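30 September 2019, Droltholm kitchen

Long day with the hand-held gripper, and I want to get the fault down before my tea goes cold. We were on the trash bin task, and Najwa Srour had already warned me (kindly, as always!) that the width reading was drifting. Sure enough, at trial 802 the log said the fingers were fully closed when they plainly weren't.

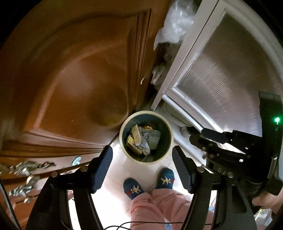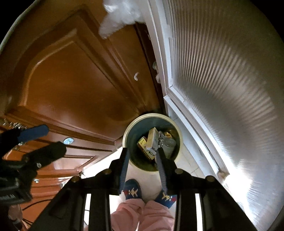 Round bin, kitchen session. 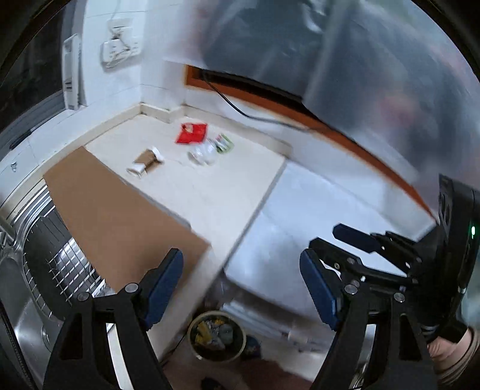
My first thought was a loose screw, so I went over every joint, and they were all snug. Then I reran the calibration and the zero came up 9 counts off, which would spoil every grasp label after it. I've set aside everything from 802 on, and please, dear colleagues, don't train on it! Najwa will swap the encoder in October. Until then, check zero before each session and write it down here.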